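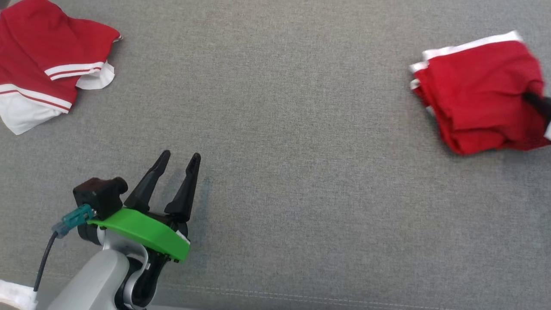 # Gamwood Kit Folding

Notes, lists and folding patterns for looking after a whole club's worth of sports kit. I started this in June with one page on how to fold a shirt, and it has grown into something I'm really rather fond of!

## What's in the folder

- `shirts.md` – three folds for jerseys, with the measurements I use
- `shorts.md` – the half fold and the thirds fold
- `socks.md` – short, and still being argued over
- `kit-list.csv` – 155 rows, one for each piece of kit
- `labels/` – printable drawer labels, plain and large type

## The kit list

Each row has these columns:

| Column | Meaning |
|---|---|
| `item` | shirt, shorts, socks, bib |
| `main_colour` | the colour you see most of |
| `trim` | stripes, bands or edging, in your own words |
| `size` | as printed on the neck or waistband |
| `fold` | the name of the fold it gets |
| `drawer` | where it lives |

115 of the rows have a fold filled in. The rest are waiting for me to make up my mind, mostly about the long-sleeved things.

Please keep `trim` as free text. I tried a fixed list of choices and it was hopeless: "white band at the top, white down the side" tells you far more about a pair of shorts than "trimmed" ever could.

## Folding red and white kit

This is my favourite part. Red shorts with a white band look lovely in a drawer if the band faces up and forward, so you see a row of white lines when you open it. Shirts with stripes take a bit more care:

1. Shake the shirt out and lay it face down on a big flat surface. Fabric grips better than a bare tabletop.
2. Pull the hem straight and smooth any stripes with the side of your hand.
3. Fold both sides in to the middle, sleeves flat.
4. Bring the hem up to the collar, then fold once more.

If the stripes come out wonky, go back to step 2. It's nearly always the hem.

## Known gaps

- No goalkeeper tops yet
- The Makowska fold (for hooded tops) has words but no diagram
- Sizes are missing on older shirts where the print has washed off
- `labels/` only prints nicely on A4

## Adding to it

Send me a row, a fold or a correction and I'll put it in. New folds are very welcome, especially for anything slippery. Use plain words and say which way up the thing starts!

Kept by Borghild Forsberg.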